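Removing lint from a black fabric cap without losing the crown shape

Rhea Tolentino
Unstructured black baseball cap, soft fabric, stitched seams, covered button on top. It picks up white specks on the crown every time I set it down. A lint roller flattens the panels. What works on the folds? 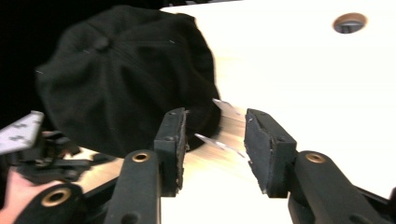
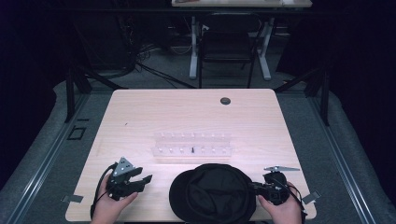

2 replies

Chin-lung Ho
Stuff the crown with a small towel first so the panels have backing. Then use tape wrapped around two fingers, adhesive out. Press and lift along each seam, front to back. Do not drag. For the area around the button, use a narrow strip. Store it crown-up on a clean shelf, away from towels and knitwear.

Wendy Crabtree
Damp sponge. Took me roughly 2 minutes on mine.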